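겔스테드에서 헌책방 ‘브롤라사리’를 꾸려 온 누얼라 헤가티는 손님이 들어와도 고개를 들지 않는다. 인사를 하면 책을 안 사고 나가기가 미안해진다는 것이 그의 지론이다. 그래서인지 다들 마음 편히 안 사고 나간다.

“하루에 8권 팔리면 잔칫날이죠. 그중 5권은 제가 아까워서 안 팔고 싶던 책이고요.”

값은 연필로 면지에 적는다. 흥정은 받지 않지만, 책을 도로 꽂는 손님의 한숨이 그럴듯하면 깎아 주기도 한다. 작년 9월에는 은퇴한 교사 발레리아노 아기레가 요리책 52권을 들고 왔다.

“한 권도 요리해 본 흔적이 없더군요. 기름 자국 하나 없는 요리책은 좀 슬퍼요. 값은 더 쳐 드렸습니다만.”
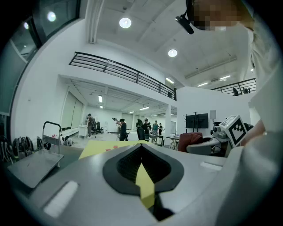 팔리지 않는 책은 어떻게 하는가?

헤가티는 문 앞 상자에 1년을 두고, 그래도 남으면 집으로 가져간다고 했다. “집에 책장이 모자라서 이제 계단에 쌓아요. 남편은 난간 쪽으로만 다닙니다.”

온라인 판매는 한 번 해 보았다. 첫 주문이 들어온 시집을 포장하다가 다시 읽기 시작했고, 발송은 나흘 늦었다. 구매자 우즈마 버트는 별점 대신 독후감을 물어 왔고, 두 사람은 지금도 편지를 주고받는다. 두 번째 주문은 아직 없다.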